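Notes on Sorting a Household Before a Move

July 6, 2025

The lease on the present residence ends in September, and the new apartment in Kandberg is smaller by one bedroom and a hall closet. It has therefore been necessary to decide which belongings will be kept, which will be given away, and which will be sold. This entry records the method adopted so far, for the benefit of readers who wrote after the previous post to ask how the work was being organized.

The first stage was an inventory. Each room was listed on a separate sheet, beginning with the kitchen and ending with the storage locker in the basement. The completed list ran to 488 entries, with sets of dishes and boxes of books entered as single items. Clothing was left out and will be handled in August. The locker took longer than all the other rooms together, mainly on account of paperwork that had been placed there after an earlier move and never opened.

The second stage was classification. Every item was assigned to one of three groups: keep, give, or sell. Items that could not be placed within a minute were marked with a small pencil cross and reviewed the following week. Most of these were eventually given away. The exceptions were a sewing box, two framed maps and a set of winter curtains that may or may not fit the windows in Kandberg. The landlord has been asked for measurements and has not yet replied.

Books required a separate rule. Reference works were kept if they had been consulted in the past year. Novels were kept if there was a firm intention to read them again. Under this rule 23 boxes were reduced to nine, and the remainder went to the secondhand shop on Ogbonna Street, which accepts paperbacks but declines encyclopedias and anything with a broken spine. Readers considering the same shop are advised to telephone in advance — the back room fills quickly at this time of year, and deliveries have been turned away.

The third stage, now under way, concerns small objects. Toys, games, cords, candles and kitchen tools do not stack well and are easily forgotten at the back of a drawer. They are being sorted into plain open bins, which can be carried from room to room and emptied without much trouble.

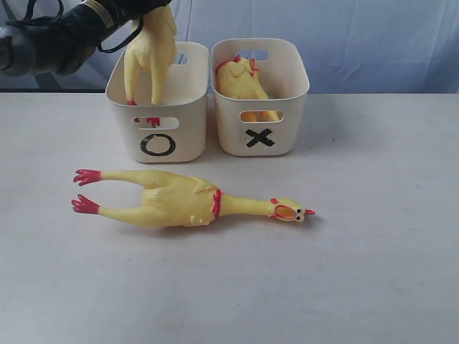
Cardboard boxes will be used for the move itself. Two sizes have been ordered from Fullov, the smaller for books and the larger for linens and lampshades. Labels will be placed on the side of each box and will state the room of destination, followed by a short list of contents. On the last occasion the labels were placed on the lids and could not be read once the boxes were stacked.

The furniture remains unsettled. Akeo has provided a written estimate for the wardrobe and the dining table, and a second estimate has been requested from another mover. The desk will be taken apart in August — the screws are to be kept in an envelope taped beneath the top. A further entry will follow when the curtains have been measured.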